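Pravcombe Project - Data Collection Meeting
Minutes, February

Chair: Cuiping Meng
Minutes: Mingxuan Lü

1. Progress
The meeting noted 2,373 accepted demonstrations toward the target of 3,196. A further 373 await review. The toy animal task continues with the pig and the lion in the blue bin.
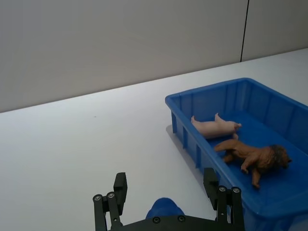 2. Labels
Ms. Meng asked that operators use one wording per task - "lion," never "big cat." Agreed.

3. Actions
M. Lü to finish the review before the next meeting, Room 4.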